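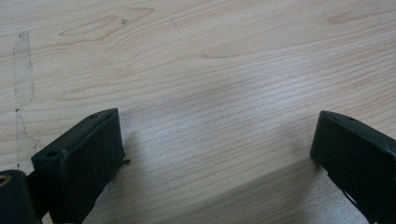

Noboru Takagi wrote in to object that the second season of Surkdale should never have been placed above the first, and that any list which does so has mistaken volume for quality. His letter arrived within a day of the ranking being posted, and it deserves a proper answer.

The ranking published on this blog on 7/26/21 covered all 121 episodes of the series. Mr. Takagi's main point concerns the hospital story, which occupies most of season 2 and which he considers a long detour. I have watched those episodes again and I maintain my position. The writing is slower, certainly, but the scenes between the two sisters are the first in which the program trusts its actors to carry a silence. The pilot, by comparison, explains every relationship at least twice.

On one matter he is correct. The episode titled "Plokano" was listed as a season finale. It is the episode before the finale, and the list has been amended.
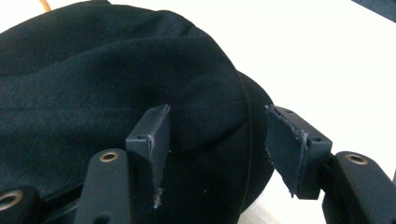

The lower part of the ranking drew fewer objections, although several readers asked why the wedding episode was placed so near the bottom. My view is that it depends almost entirely on guest appearances, and that the main cast is left standing at the back of the church for most of the hour. The closing speech is very good. It does not rescue the rest.

Readers have also asked whether the spin-off, Prarker, will receive the same treatment. It ran for only 8 episodes and a full ranking would serve little purpose. A single review will appear here in August, together with some remarks on the theme music – a subject on which I have received more mail than expected.

Comments on the original post are now closed, having reached almost 300. Further corrections may be sent by email. Please include the season and episode title, as the numbering on the discs differs from the broadcast order.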